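The open house at Lornance ran until 7, and I got there late. A woman at the door gave me a sticker and pointed down the hall - second room, big screen.

About a dozen chairs, most of them taken. On the screen was a white table with a Rubik's cube in the middle, two fans, bottles, plants.

"It practices there first," the guide said. "This table has been reset 3,000 times."

A boy asked if it ever got bored. She said she would check.

I took a chair in back and waited for the arm to move.
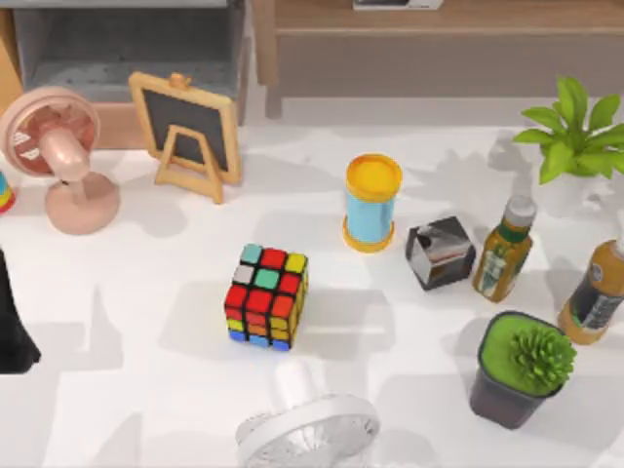

Simulation view: Lornance / Povus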